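【停火线观察】邮件列表存档
最后更新：2019年5月

主题：回复：斯蒂克伍德桥那几辆大巴，到底拉了多少人

各位：

先把 Imtiaz 的来信全文引在前面，省得有人又来问“你在回谁”。他写得比我客气，请大家先读他的，读完如果觉得问题已经解决了，后面我这些可以不看。

> 发件人：Imtiaz Abeysekara
> 主题：斯蒂克伍德桥那几辆大巴，到底拉了多少人
>
> 列表诸友：
>
> 周二斯蒂克伍德桥的换俘，我看到咱们自己的每日摘要里写的是“第一阶段换俘完成”。我对“完成”两个字有意见，对“第一阶段”四个字也有意见，“换俘”暂时没有，不过你们再给我一天时间，我可能也会有。
>
> 情况如下。北岸的联合指挥部中午发声明，说根据去年10月在马鲁兰达签的协议，第一阶段交换“已圆满执行”。Flomwood 通讯半小时后发了稿子，标题把“圆满”升级成“历史性”。南岸的地方委员会到晚上才开口，只有三句话，说对方送过桥的有12人，其中还有几位他们核对不上身份。
>
> 协议第一阶段的名额，大家都记得，是近400人。12和近400之间，差出来的人在哪里？我翻了当天能找到的全部视频，看到4辆大巴从帕斯特洛方向开过来，上桥，过桥，停下。车窗全拉着帘子。没有一段视频拍到下车的全过程。
>
> 我不主张咱们去猜。但摘要写“完成”，等于替北岸把字签了。我建议改成“北岸宣布第一阶段完成，南岸称收到12人”，并且在数字核实之前，后面各期一律沿用这个写法。
>
> 另外还有一件小事。术语表里“俘虏”“在押者”“被扣留者”三个词现在是混着用的。帕斯特洛那座监狱里关的很多人从来没有摸过枪，有一位是修水泵的。管他叫俘虏，他家里人看了会怎么想？
>
> 最后，家属会那份失踪者名单的新版我拿到了，2,291个名字。谁有时间一起核，请单独给我写信。我已经核到眼睛发花，昨天把同一个人当成三兄弟，还替他们的母亲难过了一阵。
>
> Imtiaz

好，我来回。我就是写“完成”的那个人。

一、认错部分

Imtiaz 说得对，“完成”不该写。那天中午我手边只有北岸的声明和 Flomwood 的稿子，南岸没动静，我等到下午四点，心想截稿时间总归是截稿时间，就发了。当时的想法是：既然是转述，读者自然知道是转述。现在回头看，句子里既没有“称”，也没有“宣布”，读者凭什么知道，靠心灵感应么。

更正已经放在网页版最前面，邮件版没法收回，随下一期再登一次。改后的写法就用 Imtiaz 那句，一个字没动。

有人在群里替我开脱，说其他几家也都写了“完成”。我去看了，确实都写了，而且措辞相似得让人不安，连标点位置都差不多。大概率是同一份通稿，大家各自抄了一遍，然后互为佐证。我原来打算引用其中一家做第二信源，引到一半发现他们引的是我们。

二、大巴

关于大巴，我想多说一点，这几天列表里对大巴的讨论已经到了可以单独开一个列表的程度。

能确定的：4辆，从帕斯特洛方向来，过了斯蒂克伍德桥。北岸放出来的视频有这一段，南岸有人在河堤上拍的视频也有这一段，两边的光线和车序对得上，桥头那根歪掉的路灯杆也对得上。双方至今没有就这根灯杆发表不同声明，是本次事件中少有的共识。

不能确定的：车里坐了谁，坐了多少，是不是坐满，下来的是不是上去的那些人。

有位朋友按座位数做了推算，说4辆车就算挤满过道也装不下近400人，所以北岸的说法不成立。推算我看了，没毛病，但结论走得快了些。北岸的声明原文没有说近400人是同一天、同一座桥、同一批车过去的。它只说“第一阶段已圆满执行”。声明里有一句很别扭的话，直译是“各批次合计已满足约定”。“各批次”，复数。他们完全可能把去年冬天零零散散放走的人都算了进来，包括因病释放的、刑满的、以及那位据说是因为监狱食堂缺厨师被留用、后来又放掉的。

也就是说，从算账的角度，北岸可以一个假数字都不用，就把近400凑出来。协议文本没有写明起算日。马鲁兰达那次谈判开到凌晨，起算日那一条据说是最后讨论的，讨论结果是“由双方另行商定”。后来双方确实另行商定了，各商各的。

反过来，南岸的12人也未必就是全部。三句话的声明里，“送过桥的有12人”这一句，动词用的是“接收登记”。登记了12个，有没有没登记的？有没有人过了桥直接被亲戚接走，没去登记点？南岸的登记点设在旧小学，离桥头还有一段路，中间要过两道岗。换作是我，在帕斯特洛蹲了那么久，看见我舅舅的拖拉机停在路边，我也不会先去小学排队。

所以我的意见是，12和近400可能压根在数两样东西。一个数的是那天到登记点签字的，一个数的是一份表格上打了钩的。拿它们相减，得出来的差没有任何含义，虽然它非常适合做标题，也已经有三家拿它做了标题。

三、Flomwood

群里有人提议把 Flomwood 整个列入不引用名单。我反对，理由如下。

Flomwood 的立场大家都知道，它自己也没怎么藏。它的“本台记者从前线获悉”，通常意思是本台记者的表哥从前线获悉。可是它有一个好处：北岸内部有什么风向，它总是第一个漏出来，因为它憋不住。去年入冬前撤换后勤主管，官方一个字没有，Flomwood 先登了一篇歌颂新任后勤主管的长文，连旧任是怎么“因健康原因依依不舍”都写了。

周二那篇也一样。标题“历史性”，正文前半截可以跳过。倒数第二段提到，帕斯特洛的监狱“将利用腾出的空间改善其余在押人员的居住条件”。其余在押人员。第一阶段之后还有其余，这正常；但按协议，剩下的人应该转到马鲁兰达的中转营去等第二阶段，不该继续在原地改善居住条件。这一句是整件事里信息量最大的一句，夹在一段关于刷墙的文字中间。

所以照旧：可以引，必须写明来源，形容词一律摘掉。摘完如果什么都不剩，那就说明本来也没什么可引。
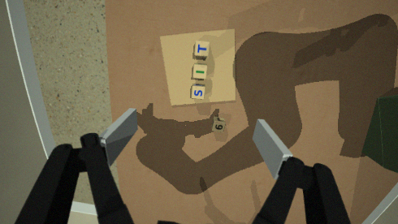

图：桌面上的四个小方块（渲染图）

四、术语

Imtiaz 提的三个词，我这里草拟了一个办法，请各位批评，最好在周末之前批评，不要像上回那样等印成小册子了再批评。

“俘虏”，只用于双方都承认是在交火中被抓的武装人员。注意“双方都承认”。这一条会让“俘虏”的使用率降到很低，我知道。

“在押者”，用于有具体关押地点可考的人，不论他是怎么进去的。帕斯特洛监狱里的，用这个。修水泵的那位用这个。

“被扣留者”，用于知道人被带走、不知道人在哪里的情况。检查站带走的，多半落在这一类。

“失踪者”，只跟着家属会的名单走，名单上怎么写我们怎么写，不自行增减。

还有一个词我想禁掉：“人质”。两边互相都用，Flomwood 用得最勤，南岸的广播也不遑多让。它在法律上有它的意思，可是在我们这条线上，它的实际含义已经变成“对方手里的、我方比较想要的人”。直接引语里保留，引号外面不用。

那么“换俘”怎么办？按上面的标准，周二这件事大部分都算不上换俘。我想过“人员交换”，听着像大学项目。也想过“释放与移交”，准确，太长，标题里放不下。暂时的方案是标题用“换俘”，正文第一次出现时写“双方称为换俘的人员移交”，以后简称“移交”。我知道这很难看。有更好的请提，提案请附一个例句，证明一个正常人能把它念出来。

顺便：南岸那个“地方委员会”，翻译时不要再加“临时”两个字。它成立的时候确实叫临时，第二年自己把这两个字去掉了，去掉的时候还举行了仪式。你可以不承认它，但名字得叫对。北岸的“联合指挥部”同理，不论您认为它联合了谁。

五、桥的事

有新订阅的朋友问，为什么总在斯蒂克伍德桥，上游不是还有渡口吗。

渡口在，船不在。船在第一个冬天就被两边各拖走了一半，说的是数量上的一半；其中有一条是在河中间争的，后来谁也没要到。浮桥架过两次，第一次被水冲走，第二次被一位指挥官下令拆了去修自家院子的晒台，这个说法我没有第二信源，但晒台确实在，卫星图上看得见，修得相当不错。

所以能走大车的就只剩斯蒂克伍德。桥面承重打过折，大巴要一辆一辆过，前车下桥，后车才许上。这一点对看视频的人有用：凡是看到两辆大巴同时在桥面上的，基本可以判断为别的日子或者别的桥。周二当天晚上传得最广的那一段，三辆车首尾相接在桥上开得虎虎生风，我查了，桥栏杆是实心的。斯蒂克伍德的栏杆是空心的铁管，北头还缺一截。那段视频我们没有用，这大概是我那天做对的唯一一件事，请允许我在此提一下。

另外，桥的归属在协议附件里写的是“中立通道”，实际管理是单日北岸、双日南岸。交接时间是零点。去年有一回两边的表差了七分钟，那七分钟里桥归谁管，双方至今还在通过第三方换文。换文我看过一份，写得极有礼貌。

六、名单

2,291这个数，请大家引用的时候千万小心。

家属会那份名单我帮着核过旧版，深知其苦。它最早是一本练习簿，放在马鲁兰达汽车站对面一家裁缝铺里，谁家丢了人就去写一行。后来有人拍照，有人录入，有人从别的县抄来合并。名字的拼法跟着录入的人走，同一个姓我见过六种写法。Imtiaz 把一个人当成三兄弟，我去年干过相反的事，把真的三兄弟并成了一个人，幸亏他们的婶婶打电话来骂。她骂得有理，我到现在还存着她的号码，每次合并条目之前都想一想她的声音。

所以2,291是条目数。它跟人数的关系，要等核完才知道。可能少，重复的要并掉；也可能多，很多人家根本没去过那家裁缝铺，或者去过，看见前面一行写的是谁家的人，就又走了。河两岸的人在那本簿子上是混着写的，这一点两边的官方都不大爱提。

请不要拿2,291去减近400，再减12。昨天已经有人这样做了，还画了饼图。饼图颜色很好看。

核名单的分工，Imtiaz 牵头，我报名。还缺懂南岸方言拼写习惯的人，也缺能读手写体的人。工作量不小，没有报酬，做完也不会署名，家属会要求的。愿意来的单独给他写信，不要回到列表上，上次有三十多封“+1”，有一位退订了，理由一栏填的是“+1”。

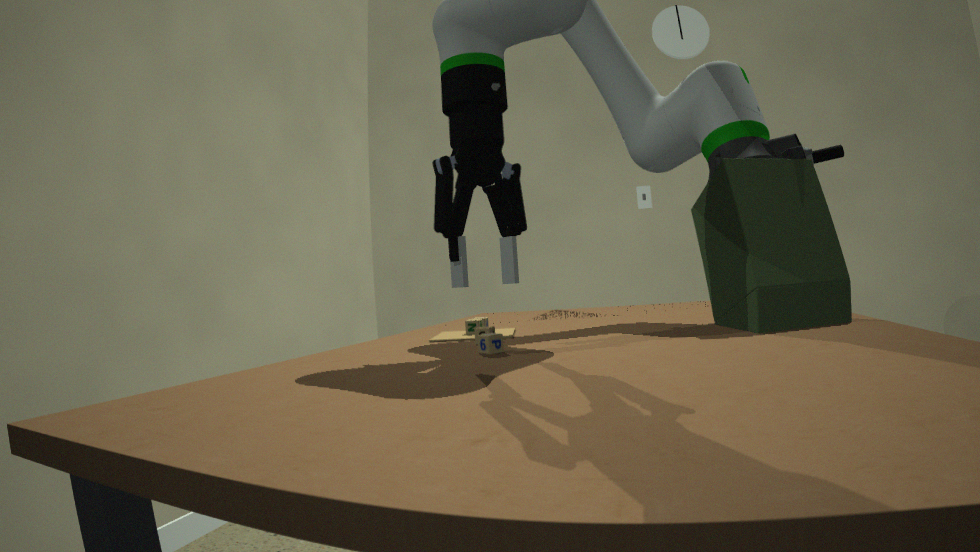 名单的存放也要改一下。旧版放在谁都能下载的地方，当时觉得公开就是好事。后来发现帕斯特洛的审讯室里也有人打印了一份，拿来问新进来的人，这上面哪个是你家的。家属会知道以后沉默了两天，然后请我们撤下来。现在的规矩是：参加核对的人各领一段，核完交回，自己不留底。我清楚这个规矩全凭自觉。目前也没有别的可凭。

七、接下来看什么

我不做预测，上次预测停火会撑到收麦子，结果撑到收麦子的前一天，双方的火箭弹都挺有时间观念。只列几样值得盯的：

一是第二阶段的日子。协议写的是第一阶段“完成后”若干天之内启动。北岸说完成了，钟就开始走；南岸不承认完成，钟就没走。等到北岸的期限到了，他们会把车开到桥头，拍一段对面没人来接的视频，然后宣布对方违约。南岸大概也会想到这一点，会派人去桥头拍一段车里没人的视频。如果双方都拍得足够起劲，说不定真有人趁乱过了河。（括号里说一句，上面这句算预测，我收回。）

二是马鲁兰达的中转营。帐篷年前就搭好了，水车也定了，可是至今没有听说有谁住进去。镇上卖水的说水车每礼拜照常来，照常开单子，往地上放掉再开走。要是哪天水车开始供不应求，那就是真有人来了。比等任何一方的声明都靠谱。

三是柴油。换俘协议后面跟着一条柴油条款，原文在附件里，列表上几乎没有人讨论过，我怀疑也没有几个人读过。南岸每放一批，北岸开一次阀；反过来北岸每放一批，南岸放行一次运粮的车。周二过后，南岸的柴油价掉了一点，第三天又回去了。做买卖的人显然也读了那份三句话的声明，而且读得比我快。

四是那几位“核对不上身份”的。12个人里究竟有几个，南岸没说。核对不上有好几种可能：名字拼错了；本人报了假名，当年被抓的时候就报的假名，一路用到现在；或者北岸随便从哪里凑了几个人。第三种最难听，所以传得最广。我倾向于前两种，没有证据，只是见过太多拼错的名字。其中一位据说坚持自己是邻县的兽医，请求把他送回去，他在北岸那边还有牛。如果属实，那么这位先生是本次交换中唯一明确表示对方向不满意的人，希望有关方面抓紧。

八、给摘要组的几条

以后中午的声明，南岸没开口之前，一律带“称”。

两边数字对不上的，并排放，不求和，不求差，不取平均。上个月有一期伤亡数取了平均，出来半个人，我收到读者来信，问是哪一半。

视频先看栏杆。

Flomwood 的稿子从倒数第三段开始读。

引用家属会名单，写“条目”，不写“人”。

还有，请不要再在凌晨给我发“紧急”邮件问大巴是什么牌子的。我不知道，帘子我倒是看熟了，米色的，左边第三扇挂钩掉了一个。

关于署名，Imtiaz 上次问过更正栏要不要写是谁犯的错。写。这次写的是我。

以上。对“移交”一词有意见的请回列表，对我有意见的也请回列表，对名单有兴趣的写给 Imtiaz。

R.
停火线观察 摘要组

又及：刚写完，南岸的第二份声明来了，有四句。多出来的一句说，旧小学的登记点即日起延长开放，请“已返回而尚未登记的乡亲”前往补办，带不带证件都可以。我把这句话读了好几遍。摘要里照登，带“称”。

再及：Flomwood 对第二份声明的反应也来了，标题是《对岸终于承认》。承认了什么，正文没有讲，正文讲的是刷墙的进度，东侧已经刷完。

读者留言

河堤上的人：登记点那段路我走过，两道岗变三道了，新加的一道在磨坊旁边。第三道不查证件，查有没有带烟。

小满：术语那一节建议单独存一页。“被扣留者”和“失踪者”之间还有一种，就是家里收到过一次口信，后来又没了的。我们县这样的很多，不知道往哪一格放。

R. 回复小满：问得我答不上来。先放“被扣留者”，备注里写口信的月份。容我和 Imtiaz 商量。

灯下：那根路灯杆是被运粮车撞的，双日撞的，所以按规矩该南岸修。南岸说灯杆根部在单日那半边。

Imtiaz Abeysekara：更正看到了，谢谢。兽医那件事我问了两个人，都说有这个人，牛的数目说法不一。并排放吧。

匿名：饼图是我画的。已删。

旧账房：柴油那一条终于有人提了。附件第二页的脚注也请看一下，那个“批”字没有定义，放一个人也算一批。

近期主题

· 单日双日：斯蒂克伍德桥值守交接的七分钟
· 马鲁兰达协议附件译文（第二稿，柴油条款有改动）
· 征集：手写体辨认，南岸方言姓名拼写
· 回复：回复：“地方委员会”前面到底加不加“临时”
· 帕斯特洛监狱探视规定的三个版本
· 更正：上月伤亡数中的半个人
· Flomwood 通讯形容词对照表，欢迎补充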